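Ticket 1247
Product: Pruvel plush, red
Category: Label / seam
Status: Open, waiting on supplier
Reported: Saturday

Summary: striped label strip on the red plush needs checking against the approved trim before the remaining stock is shelved. 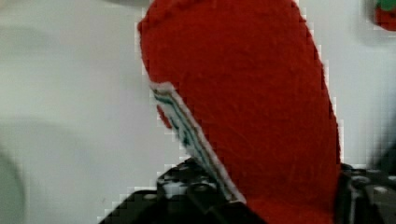
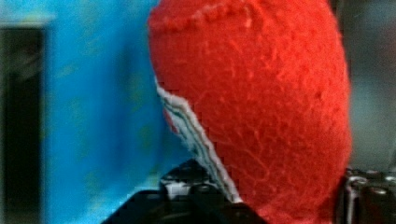
Kadri Raudsepp
Returns and Product Quality, Ondieki

Issue
Customer returned one item and described the label as "coming out of the toy." Both views show the strip running diagonally down the left side, white at the edges with thin parallel lines along it. A small patch of red is visible on the far side of the strip. The supplier sheet calls for a sewn-in label with both ends caught in the seam and does not mention a striped border.

Checks so far
09:40 Compared with supplier sheet. Color listed as red, no shade code. Asked for one.
10:15 Pulled 3 unopened items from the same carton. Same strip, same side. Ends held under a light tug.
10:50 Brushed the pile back along the seam by hand. No open stitches found. Fibers came away on the glove, normal for this fabric.
11:30 Märta Lie asked if the strip could be a folded care label. Unfolded one on a carton sample. It is one layer, no print on the back.

Stock
Carton quantity 200, on hold in aisle B. The Urnska store has 300 on order from the same run. Order not released.

Notes
Do not trim the strip. Jeferson Bezerra cut one flush on an earlier return and the seam opened at the cut.
Do not steam the pile before inspection. It hides the stitch line.

Next step
Kathleen Dolan to get the trim spec and shade code from Pruvel. If the strip matches the spec, release the hold and correct our product sheet. If not, return the full carton.

Update 14:05
Pruvel acknowledged, no spec yet. Ticket stays open.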